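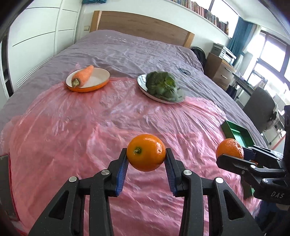
Oranges, on a Thursday.

Thu 22 February

I have been meaning to write about marmalade for years, and this week I finally have the excuse, since the kitchen still smells of it and every jar I own is full. If you've never made it, please let me talk you into it! It is the best thing you can do with a dull weekend in late winter, and I say that as someone who burned her first batch so badly that the pot went out with the trash.

My way in was Fanni Csonka, who lived upstairs from me back in Westby. She made hers in a soup pot with a dinner plate for a lid, and she'd leave a jar on my doormat every year with the date written on masking tape. It was dark and bitter and a little bit runny, and I ate it with a spoon. When I moved away I asked for the recipe and got a postcard with five lines on it, one of which was just "you will see when."

I did not see when. I didn't see when for a long time.

So here is what I do now, after a lot of batches and a lot of reading. You want bitter oranges if you can find them, the knobbly ones full of seeds. The season is short and my grocery store sells out fast, so I buy the whole bag the day they show up. If you miss them, regular oranges with a couple of lemons thrown in will give you something sweeter and softer, and it's still wonderful on toast. I made a batch like that last June for my sister and she asked for it again.

Wash the fruit well. I juice them first, then scrape the seeds and the soft white stuff into a square of muslin and tie it up tight. That little bundle is where a lot of your pectin comes from, so don't toss it! The peel gets sliced by hand, and yes, it takes forever. I put on the radio and a big sweater and just settle in. Thick or thin is up to you. Harvey Hawthorne, who taught the preserving class I took at the library, liked his peel cut so thick you practically needed a knife and fork, and I've slowly come around to it.

Then everything goes into a big bowl with water and sits overnight, bundle and all. I used to skip this and I regret every jar. The next day you simmer it until the peel squashes easily between your fingers, and please test it properly, because once the sugar goes in the peel won't get any softer. I've served people chewy marmalade. They were very polite.

For 700 grams of fruit I use double that in sugar, warmed in a low oven first. Stir until it has all dissolved, squeeze the muslin bundle as hard as you can (rubber gloves help, it's hot) and then bring the whole thing up to a proper rolling boil. Use a bigger pot than you think you need. It climbs.

And now we're at "you will see when." I keep 4 saucers in the freezer and start testing after fifteen minutes. A little blob on a cold saucer, a minute's wait, a push with your finger. If it wrinkles, you're there. If it runs, back on the heat for a few more minutes. Take the pot off the burner while you test — I can't say this strongly enough — or you'll sail right past it while you're poking at a plate. The bubbles change too, they get slower and glossier and the sound drops, and I think that's what Fanni meant all along.

Let it stand ten minutes or so before you put it in clean, hot jars, or all the peel floats to the top. Lids on straight away, and into a boiling water bath if you're keeping them on a shelf. I follow the times in my canning book for that part and I'd say you should too.

This year I did three batches. One is plain, one has a slug of whiskey stirred in at the end, and one has fresh ginger, which Graça Barreto suggested in the comments last winter and which is SO good with sharp cheese. Graça, thank you, I've already opened a second jar. I also tried brown sugar once on a tip from Umut Tokgöz, and it came out nearly black with a lovely treacly edge, though it hid the orange a bit more than I wanted. I might go half and half next time.

There are still a few oranges left in the bowl, so I'm thinking about candying the peel over the weekend. If anybody has a method that doesn't leave it sticky for days, leave it in the comments, and tell me how thick you cut yours!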